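Straw Jars and Terrace Tables

A small data card for the Pukgate set
Version 2
Last edited December 17, 2019

Summary

This set covers one ordinary job: getting black drinking straws out of the bag they come in and into clear jars for the tables. It belongs to a larger group of everyday service tasks collected under the Lelline name. The other parts (Bramwell, for kitchen shelves, and Bronetti, for folding napkins) have their own cards and are not described in this file.

The set holds 200 clips. Most run to around 90 seconds. All of them show hands working at a table, and all were made at Pukgate, on the terrace side.

What is on the table

The main items are black straws, a white plastic bag, and clear plastic jars with threaded necks. The jars are used without lids. Some clips start with both jars empty and some start with one jar already filled, so please read the start state in the index before sorting clips by step.

A round purple sticker is part of the table setup. It says "Let's keep our pantries clean" with "ClayGO" in large letters under it. Depending on the clip it lies flat on the table or leans against a jar. It has its own entry in the item list, as do small things such as tape rolls and packaging if they come near the hands.

A few clips have nothing to do with straws. They are filed under "other handling" and take in straps, packets and whatever else had to be dealt with at the same table. The straw jar is often still standing there.
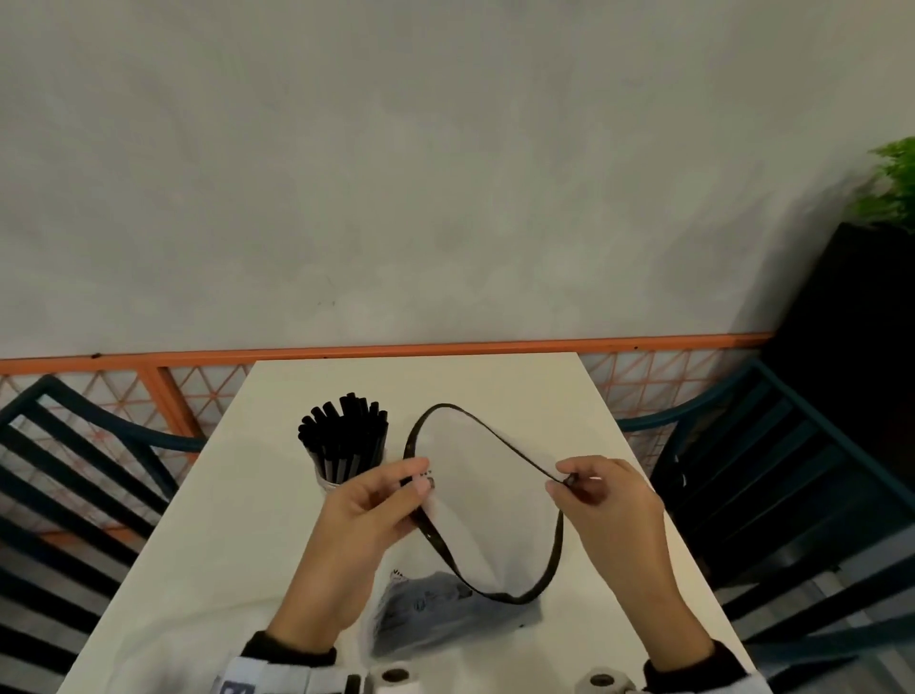
Other handling: black strap held at both ends, straw jar at left.

The terrace furniture is the same in the whole set. The tables are white or off-white, the metal chairs are dark teal-green, and the railing is orange with lattice panels. The wall past the railing is plain gray. It gives very little to key on, so if you need to line up two clips, use the railing.

Steps

We split the straw job into these steps. The names match the ones in the index.

open: the mouth of the bag is pulled apart
gather: the straws are taken as one bundle, inside the bag or through it
stand: the bundle is brought upright
lower: the bundle goes into the jar
settle: straws are pushed down or turned until they sit together
clear: the bag is moved away from the jar

Gather and stand often overlap. When they do, both labels are given for the shared stretch. Going back to an earlier step is common, and each return gets a new entry.
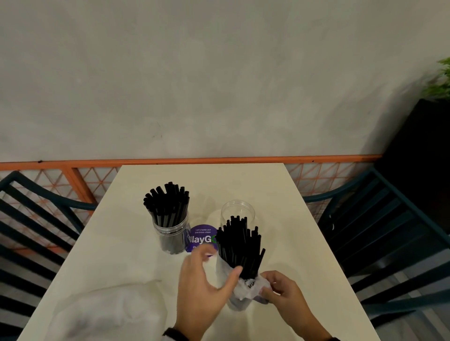

Kenta Ichikawa
Set editor, Pukgate

I wrote the step labels in July and changed two of them after the first pass. "Pour" was dropped. It made sense on paper, but straws in a tight bundle don't pour, and the bag usually goes along with them for part of the way. The clips that had that label are now split between "stand" and "lower." The other change was "finish," which became "settle."

If you used version 1, the old names will not match. There is a file called old_names.txt that lists each old label next to the new one. Clip numbers did not change.

A jar is marked "filled" when the straws stand in it without a hand on them. It does not mean no more could fit. The straws are taller than the jar, so they will stick out over the rim in any case, and they tend to spread a little at the top. Don't use the spread as a sign that the jar is only partly full.

Clear plastic against a white table is hard to outline. I went over the jar outlines in 50 clips by hand. The others had a single pass and the rims are less exact. For the bag, the outline follows the plastic and includes any straws seen through it. Straws that stick out of the bag are outlined separately as a bundle. Single straws are not outlined. 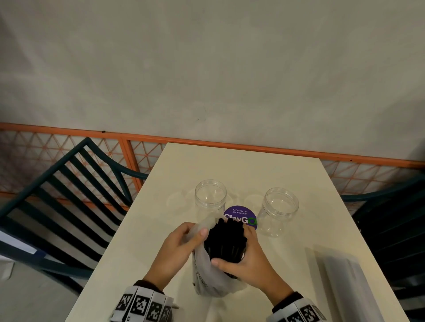
KNOWN GAPS

There is only one color of straw in the set and only one kind of bag. Paper straws, wrapped straws and boxes are not covered.

The fill level is given as empty, part or filled. We have no straw counts.

Printing on the bag is listed as "text, partial" even where a few letters can be made out. The sticker text is given in full only where it can be read in that clip. A sticker with its lower half behind a hand or a bag gets the readable part and nothing more.

Send label fixes with the clip number and the step name. Fixes to outlines are welcome too, but they are held for the next version so that the files stay the same between releases.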